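Minutes, Working Group on Chore Automation
Friday, 2 pm, upstairs meeting room, Jekberg building

Present: operations, cleaning supervisors (both shifts), shop floor, purchasing, safety rep. Bogdan team on the phone, line dropped twice.
Apologies: night shift lead.

1. Last minutes
Accepted. One correction, the Hedon site has 2 break rooms, not one. Purchasing asked for the travel receipts again. Still owed.

2. Where we are
Operations gave the short version. Question from the site managers is the same as in May: can a machine take over any of the small jobs yet, tables, folding, putting bins back, loading the dishwasher in the canteen. Not floors. Floors are settled, the ride-on does the hall and everybody is happy with it except on the ramp.

Answer at the moment: some parts of some jobs, with somebody standing by. Supervisors wanted that minuted in those words.

3. Table wiping
Longest item, ran over by a lot.

Bogdan team went through their notes on wiping. An arm can hold a cloth and push it over a flat top. That part not in dispute. What is in dispute is whether the table is clean at the end. Day supervisor's point: a person wipes where the dirt is. Looks, goes to the crumbs, folds the cloth over them, takes them off the edge into the other hand. An arm that runs strips up and down a table is covering area, which is a different job.

Bogdan say the arm does not have to run strips. It can be taught by example to go to marks it sees. Small dark bits on a white top are the easy case. Pale crumbs on a pale top are the hard case and dried juice harder again.

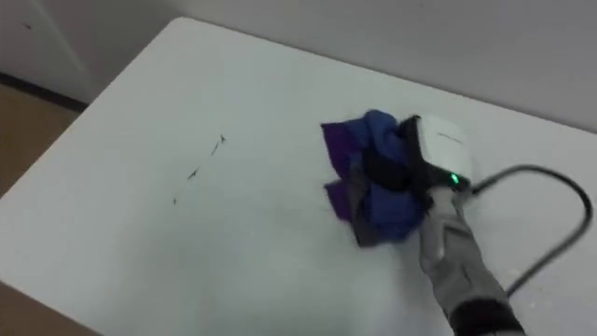
Grip discussed. A cloth held in a bunch touches the table in one lump, so the cleaned path is narrow and you need more passes. Cleaners are taught to fold in four and keep the palm flat. Could the cloth go on a pad or a block? Bogdan: yes, but then it's a tool made for one job and the same arm can't pick up a cup after. Shop floor said fine, make it one job, we don't need it to pick up cups. Supervisors did not agree, tables in the canteen always have cups on them.

Also raised:
- who rinses the cloth. No answer. Swapping cloths from a stack might be simpler than rinsing
- spray. Arm would need a second hand or a fixed nozzle. Safety rep does not want a nozzle at face height in a room with people eating
- edges and corners. Dirt collects there, and that's where a cloth gets dropped
- cable. Safety rep wants no loose cable on any surface being wiped, it should run along the arm. Bogdan agreed it can be clipped back

How do we judge clean? Operations suggested time per table. Supervisors against, a fast dirty table is still a dirty table. Settled on: night supervisor looks at it from the side with the lights on, then runs a dry white paper towel across. Same check we use for new starters. Anything on the towel is a fail.

AGREED: wiping stays on the list, canteen tables only, cleared tables only for now.

4. Folding
Dramon laundry has 420 towels a day through the one folding table. Two staff, mostly mornings. The folding machine there works well on flat sheets if someone feeds it, has done for years, and the supervisor asked why we keep leaving it out of these discussions. Fair point. It's automation. Added to the list.

Loose towels out of a basket, corners inside out, are still hand work. Bogdan said an arm can do it slowly and will sometimes lose a corner and start over. Asked how slowly. They would rather not give a number until it is timed on our own towels. Supervisors liked that answer better than the brochure one.

Aprons: don't even ask (strings).

5. Shop floor
Parts bins. Jekberg store has 1,054 bin positions, labels in three different styles becuase of the move. Shop floor lead thinks putting bins back is the best job to try, same box every time, hard surfaces, nothing floppy. Bogdan agree rigid things are much easier than cloth. Problem is overfilled bins and bins with a lid from another set.

Sweeping chips round the lathes: safety rep says no to any arm or mobile unit inside the yellow line while a machine is running. Not up for discussion this year.

Emptying the small trash cans. Liner is the trouble. Taking a full bag out might be possible, getting a new one open is not, half the staff can't do it either. Parked.

6. Staff
Supervisors want it clear to both shifts that no hours are being cut on the back of this. Operations confirmed for this year, would not go further than that. Supervisors not satisfied, to come back next meeting as own item.

Somebody has to stand next to the thing and that person is currently a cleaner who is then not cleaning. Needs to be counted in the cost. Purchasing had not counted it. Will redo the sheet.

Asked that the standing-by person gets a proper briefing and not a laminated card. Stop button within arms reach, both sides of the table.

7. Money
No purchase proposed. Short rental only, and only if the trial plan is signed by safety first. Purchasing wants one quote with service included and one without. Last time the service line was bigger than the machine line and we found out after.

8. Trial plan
Hedon, smaller break room, after the lunch rush. 5 tables. Supervisor picks the tables and does not tell Bogdan team which ones beforehand. One set wiped by a cleaner the usual way, same towel check on both. Write down every time a person has to step in, including picking up a droped cloth. That count matters more to us than the time.

Nothing to be cleaned up or arranged before the trial. Chairs where people left them.

9. AOB
Ramp on the ride-on route, see item 2. Brush wears on one side. Operations to call the dealer.
Key for the Dramon linen store missing again. Check coat pockets pls.
Dishwasher loading not reached, first item next time.

Actions
Operations: dealer call, book Hedon break room
Purchasing: redo cost sheet with stand-by hours, two rental quotes
Safety rep: draft conditions for arm near eating areas
Supervisors: towel check written on one page, sort a box of mixed towels for timing
Bogdan team: clip cable, try folded cloth instead of bunched, report on both
Shop floor: photos of the worst bin labels

Closed 3:50. Next meeting same room, unless the heating is still off.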